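Chapter 7
Drying and Putting Away

Before you read

Think about the last time you washed dishes by hand. Where did the wet plates go? Write down your answer, and next to it write why they went there. Keep the page. You will want it at the end of the chapter.

7.1 What a rack is supposed to do

Most books on running a home spend a great deal of ink on washing and very little on drying. The usual line is that you put the dishes in the rack and let the air do the work. I have taught household management long enough to doubt any advice that short. Air does do the work, but only where it can reach, and plenty of racks on sale are better at holding dishes than at letting air get to them.

A plate has two faces, a rim and, in most cases, a foot ring on the underside. Water runs off the faces quickly if the plate is close to upright. It hangs about on the rim and in the foot ring. Lay the same plate face down on a tea towel and you trap a pocket of damp air beneath it. The towel soaks up what it touches and leaves the rest, and by the third load the towel is wetter than the plate.

So the claim that any rack beats a towel has something in it. It is still worth testing, and Activity 7A asks you to do that. Some students find that a fresh, dry towel and a bit of patience do nearly as well for one or two plates. If that is your result, write it down as you found it.

7.2 Slots, pegs and promises

Racks are sold on how much they hold. The Atness rack in our teaching kitchen came in a box that promised room for a family's dinner things. It may well hold them, if the family eats off saucers. A slot count tells you how many gaps there are between the pegs. It says nothing of whether a deep bowl will fit in one gap, or take up two and lean on its neighbour.

When plates lean on each other, the wet faces meet and the water stays between them. A half-full rack will often be dry while a full one is still dripping. Before you believe the number on the box, try the plates you own.

Look also at how far the plate leans. A slight tilt is fine and gives it something to rest against. A steep tilt means the pegs are too short or the slots too wide for that plate, and a knock from the next dish may send it over. 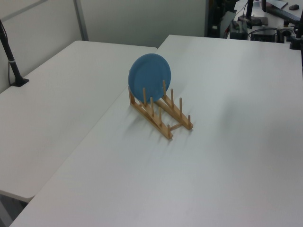 Figure 7.1 A plate standing in a wooden rack, leaning slightly back. Note how far it rises above the rails.

Large plates sit with much of their weight above the rails. Put them in first, at one end, and work along with the smaller ones. The common advice to fill from the middle for balance makes sense for a light wire rack on a slope. On a flat table I have never seen it matter.

7.3 The trouble with wood

Wooden racks are pleasant to look at, and they are kind to the edges of plates. They are also slow to dry, and here the sellers go quiet. Water collects where a peg meets a rail. If the rack lives beside the sink and is never moved, those joints can darken and, in time, go soft or mouldy.

An open rack like the one in Figure 7.1 has no tray under it, so the drips land on whatever is below. Some people put a cloth there. The cloth then needs drying too, and you are back to the towel in 7.1.

My colleague Austra Sepp keeps two wooden racks and swaps them, so one is always drying out. It works for her. Whether it is worth the cupboard space in a small flat is a fair question for class discussion, and I lean towards no.

Activity 7A: Rack against towel

You will need: 2 plates of the same size, a rack, a dry tea towel, a kitchen scale that reads in grams, a clock.

Weigh each plate dry. A dinner plate of 400 grams is a good size for this. Rinse both plates under the same tap, stand one in the rack and lay the other face down on the towel. Weigh them again every ten minutes and record the difference from the dry weight. Shake nothing and wipe nothing.

Repeat the activity with the rack full. Compare your figures with those of another group, and if they disagree, try to work out why before deciding who is right.

Words to know

Foot ring: the raised circle on the underside of a plate.
Rail: the long bar of a rack.
Slot: the gap between one peg and the next.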